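Swapping gripper fingers on Sarmiento

Well, I finally gave our two-armed cell the afternoon it's been asking for since May. We call it Sarmiento, and both sides wear the blue printed fingers, three colored cups and a little bottle being our usual test.
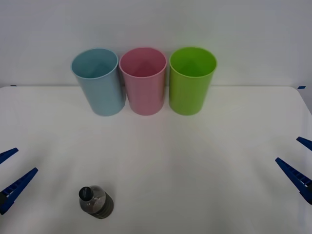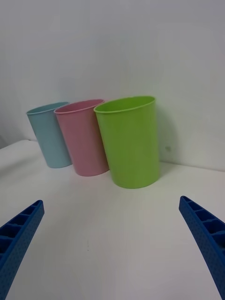
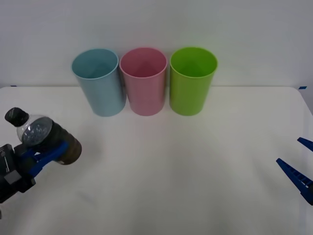

Posted by Paora Bright | August 2025 | 3 comments

The old fingers had 1,231 grasps on them and the ridges were going shiny — time for new ones! Each finger comes off with two screws (don't lose the washers, I lost one). Then I home the arms, open the grippers all the way and check that the tips sit level with each other.

Left side first, always with the bottle, sideways and near the cap end. If it sags I snug the screws and go again. Ignacio Bravo swears by thread lock, but I'm still on the fence.

The blue tape on the back corners stays put, by the way. I peeled it once and spent 17 minutes lining the table up again. Wrist camera cable is next.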